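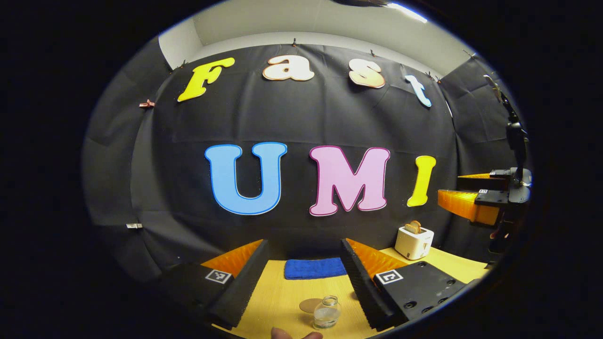 FOR IMMEDIATE RELEASE – August

Danow opens hand-held gripper comparison bench, first results out

OLMONT – Danow today opened its gripper comparison bench to outside teams. Hand-held tool on one side, arm-mounted gripper on the other, same orange ribbed fingers on both. Same table, same objects.

The bench is set up for kitchen-type work. Bread and toaster, folded towel, small glass jar. Soft things, slippery things, things that tip over.

First round covered 3 finger designs and 9 tasks, with 3,896 grasps logged in all. Of those, 879 were done with the arm, the rest by hand. Ribbed soft fingers did best on the towel and on bread. Hard flat pads still ahead on small jars, which suprised the team a bit. Full tables are in the download, incl. the failed grasps.

Cameras were compared too. Wide fisheye lens against a standard one, both at the wrist. The fisheye kept the markers on the fingers in view more often and is now the default on the bench. Controller tests are next – the Vosudov board first, then the Nwankwo one.

What teams get:
Bench time at the Olmont site, mornings or afternoons
Finger mounts to fit there own pads
Raw logs and video from every run

Teams bring their own fingers or use ours. Mounting drawings go out with the booking confirmation, please check the screw pattern before you travel.

Bookings open now through the Danow press and events desk. Bench time for controller tests is limited until the second arm is in.

About Danow
Danow builds and tests grippers for light handling work. Based in Olmont.

– ENDS –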